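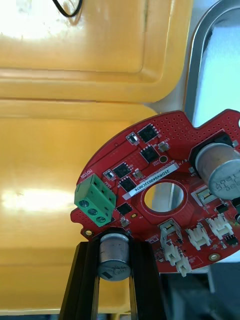 4.2 Collecting demonstrations for the board-handling task

Figure 3. Wrist view during the board-handling task, with the motor driver board and the yellow bin.

We gathered demonstrations in two ways. In the first, a person held the arm and led it through the task by hand. In the second, the same person drove the arm from a desk using the Pruvison controller, with the wrist view on a screen in front of them. The task was the same in both cases: pick a driver board from its place, bring it up to the bin, and let it go inside without knocking the connectors. We collected 400 demonstrations, split evenly between the two methods.

It is common to read that leading the arm by hand gives "natural" data. We are not convinced. A person with their hands on the arm can feel the board touch something before any sensor shows it, and will correct for that feeling. The recorded joint angles contain the correction but nothing of what prompted it. A policy trained on such data is asked to copy a reaction to something it was never shown. Earlier work on the Agbeko set treats this as a small matter, to be fixed with more data. Our results in Section 5 do not support that.

Remote control has the opposite fault. The operator sees no more than the robot does, so the data are at least honest in that sense, but the movements are slow and full of pauses. Operators stopped to think, and the policy learned to stop as well - often in places where there was nothing to think about.

4.3 What the wrist view does and does not give

The wrist view is often described as if it settled the question of where the object is. Figure 3 should make the reader more careful. The board is tilted and has an irregular outline, and the side of the bin fills much of what is left. Glare washes out part of the yellow plastic. We made no attempt to remove it by changing the lamps, as a workshop that wants to use such a system will not do so either.

The print on the board is easy enough for a person to read. The word MOTOR can be made out above the green terminal block, and the serial sticker across the middle is legible although upside down in this view. It is tempting to suppose that a policy makes use of such marks to work out which way round the board is. We tested this by covering the sticker in 100 further trials, and found no change that we would be willing to defend. That may mean the policy relies on the outline, or on the large centre hole, or on some feature of the background that we have not thought of. We cannot tell which, and we would be wary of any paper that claimed to know from success rates alone.

4.4 Choice of operators

All demonstrations came from five operators at the Nesness workshop, 2 of whom had used the Eketti arm before. This is a small group and the results should be read with that in mind. The experienced pair produced shorter recordings, but policies trained only on their data did worse, perhaps because they rarely made a mistake and so rarely showed how to recover from one. We did not ask anyone to make mistakes on purpose. Other groups have done so, and report gains, but a staged error is a strange thing to learn from - the operator already knows how it will end, and it shows in the movement.

Recordings in which the board was dropped were kept and marked as failures. They were left out of training but are included in the counts given above.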